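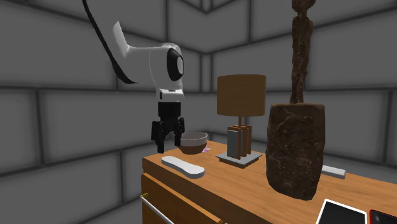
A wooden dresser in the corner, against gray block.

So I've been thinking about gray walls pretty much nonstop since Monday, when my aunt Marites Panganiban called to say she'd finally picked a color for the back room at the house in Romthorpe. Gray! This is the woman who painted her kitchen the color of a ripe mango and kept it that way for 17 years.

I wasn't against it (okay, I was a little against it). My first apartment in Nellanport had a gray bedroom and I slept badly the whole time I lived there, though the upstairs neighbor and his bowling shoes probably had more to do with that. What I've come around to is that gray really wants some wood next to it. Pine, walnut, the beat-up nightstand from your grandma, whatever you've got. I dragged an old oak chair into my own hallway to test this and I swear the whole wall got warmer.

The lighting matters too, and here's where I messed up. I spent nearly 100 dollars on cool white bulbs and the hallway looked like a dentist's office! Go with the warm ones and try them after dinner, when you'll be in there with them on.

Marites has 2 sample pots open and keeps texting me photos of the same patch at different hours. I like the darker one. She likes the lighter one, and she's the one holding the brush, so I'm driving over next weekend with an old sheet and a bag of those sesame rolls she likes.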